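About Plovoto

Plovoto is a small test shop for grippers, arms, wrist cameras and controllers. Companies that need to pick a piece of hardware send it to us, or ask us to buy it, and we run it against the other things on their list and write down what we find.
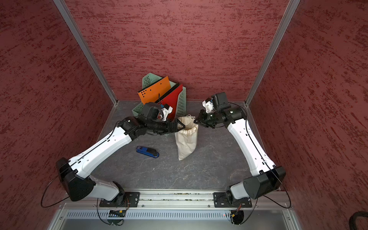 We do not build robots and we do not sell them. We take no commission from anyone who does. Our customers pay for bench time and for a report, and they get the same report whether the part they were hoping for did well or badly.

How we started

Kagiso Nel and Yoon-hee Hyun worked together at Lappalainen, a packaging firm in Drurnport, where they had to choose a gripper for a line that packed soft goods. The data sheets listed grip force, stroke and weight. None of them said what would happen when the jaws closed on a folded hem. They ended up borrowing four grippers and trying them one after another on a table in the loading area, in the evenings after the line had shut down. The one they chose had the second lowest grip force of the four.

Other people in town heard about the table and asked to use it. After a while it made more sense to rent a unit and do the work full time. We are still in that unit, on the ground floor of the old Brunder building, on the side facing the rail yard. The loading table came with us and is now where we eat lunch.

What we test

Most of our work is with two-arm stations and parallel-jaw grippers. We get asked about three kinds of things more than any others:

Jaws and fingertips. Shape, surface and how they wear. A fingertip that holds a hard plastic case well may slide right off canvas. We keep a shelf of 59 objects that every gripper has to go through, from stationery to cloth bags with drawstrings. The bags cause the most trouble. One arm has to keep the mouth of the bag in place while the other goes in or pulls at the other side, and small errors in either arm show up right away.

Wrist cameras. We compare mounting height, angle, focus distance and how much of the jaws the camera can see. A camera that gives a fine view of an open table may show little besides fabric once the gripper gets close to a bag. We also check how the cable behaves when the wrist turns, as a good many of the failures we log are cable failures.

Controllers. We measure delay, how well two arms stay in step, and what happens after a fault. Some controllers recover in a few seconds. Others need a full restart and a new home position, and a customer running two shifts will want to know that before buying.

How we run a comparison

A standard comparison is 24 objects from the shelf, chosen with the customer, and each gripper gets the same number of tries on each one. The start positions are the same for every gripper. We change one part at a time. If the jaws are being compared, then the arms, cameras, controller and lighting stay as they were.

A try counts as a success only if the whole task is finished. Picking up a bag and dropping it a moment later is a failure, and so is getting it open and letting the rim slip. Partial results go in a separate column -- some customers care about them and some do not.

A full comparison takes about 7 working days, not counting setup. We have finished 92 of them so far. Customers get the logs and the video along with the report, and may visit the bench during the runs if they let us know ahead of time.

Who we are

Kagiso Nel runs the bench schedule and writes most of the reports.

Yoon-hee Hyun looks after controllers and timing. She also wrote the logging software we use on every station.

Rigoberto Carhuamaca builds the stations, including the rails, mounting plates and cable runs.

Yhon Usuga handles cameras and calibration.

Nilton Ospina is our first contact for new customers and keeps the object shelf in order. If you would like an object added to it, he is the person to ask.

Sending us hardware

Please write before you ship anything. We need to know the bolt pattern, the supply voltage and the connector type, and whether the unit has to come back to you. Deliveries are taken at the side door until 4 p.m. The bench is closed on Tuesday mornings for calibration, but the office is open and someone will answer the phone.

Our next free bench time is in September. Shorter jobs, such as a single gripper on a handful of objects, can often be fitted in sooner.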